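Folding table (laundry)

A folding table is a flat work surface used for sorting, smoothing and folding clean clothes. It is found in laundromats, hotel linen rooms and some home laundries. The term does not refer to a table with folding legs, although the two are often confused in catalogues.

Construction

Most tables have a smooth, pale top that shows lint and stray marks. Coloured or timber edging is common. The Setik pattern, once standard in Mondton laundries, stood on 6 adjustable feet and had a work area long enough for a double sheet. Later Trimska tables were narrower, with a top 51 cm deep.
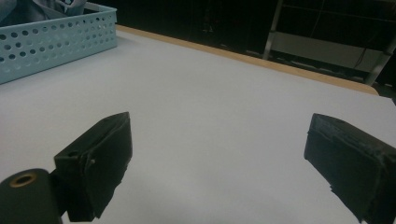
White tabletop with light tan wooden edging; perforated blue plastic basket at left.

Baskets

Clothes are normally brought to the table in an open plastic basket. Perforated walls let air reach the load and reduce weight. The basket is kept at one end of the table – usually on the side of the weaker hand – so that the centre stays free for folding.

Handling of shirts

A shirt taken from a basket is seldom flat. Sleeves may be rolled in on themselves and seams twisted.

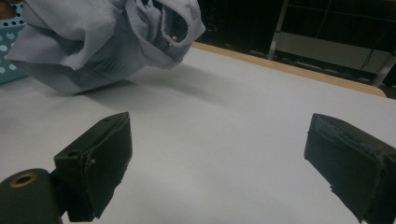 The usual practice is to find the collar or shoulder seams first, shake the garment once and lay it front down. Sleeves are then drawn out to their full length and folded across the back. Ribbed and textured fabrics are smoothed along the rib to avoid stretching.

Use in commercial laundries

The Orbán laundry in Mondton listed 563 folding tables across its branches at its peak, and handled about 4,000 shirts a week at its main site.

See also: Clothes horse, Ironing board, Linen press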